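Naradari open day: notes from the manipulation hall

The Naradari site opened its doors on a Sunday in June. Entry was by timed ticket and I had the slot at 2 p.m., which covered the assembly bay, the control room and the task recording area. Parking is on the far side of the railway, so allow for the walk.

The assembly bay was first. Two arm types are built there, both on the same base casting from Deák. The larger is rated for a reach of 870 mm. Joint modules arrive sealed and are run in overnight on a bench before fitting. Valentin Iordache took us along the line and was frank about reject rates on the wrist unit, although he declined to give a figure. The cable routing has been changed from last year: it now goes through the forearm instead of along it, and the strain relief at the elbow is a moulded part.

The control room was less interesting to look at. Zistum, the in-house scheduling software, was shown on a wall display with a simulated fault. Recovery took 65 seconds, most of it spent re-homing the second axis. Questions about the licence were referred to the sales desk.

The greater part of the tour went to the recording work. Naradari's view is that small household jobs are the hard ones for a two-handed machine, and that the useful material comes from people doing them at ordinary tables, seen from head height. Battery changes are a favourite task. The compartment has to be found and turned upwards, the cover freed, the cells picked up from a flat surface and set in the right way round. Each of those steps fails for a different reason, and the last depends on a marking a few millimetres high. 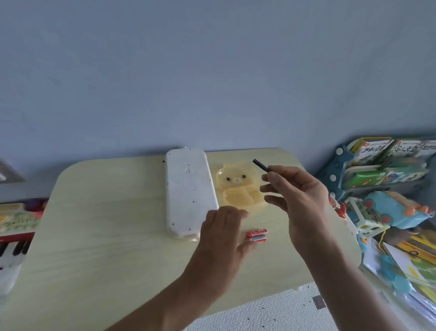

Frauke Teuber asked whether the cover could be left out of the task altogether, as her own group had done, and the cells simply placed in an open tray. Her robot had learnt the placing quite well that way but was useless on a closed toy. The reply from the Naradari side was that they record the whole job and cut it into steps afterwards, so either version can be trained from the same material.

The live demonstration used the smaller arm pair on a similar job with a torch. It found the cap at the first attempt and dropped one cell at the second. The operator reset it by hand. Grip force is limited in software, and Imke Kleinschmidt explained that the limit had been lowered for the public day, with some loss of hold on smooth round objects. I would have liked to see it at the normal setting.

Tea was in the Flavance building next door. The queue was long and the slot ended at 30 minutes past three, so I missed the gearbox display.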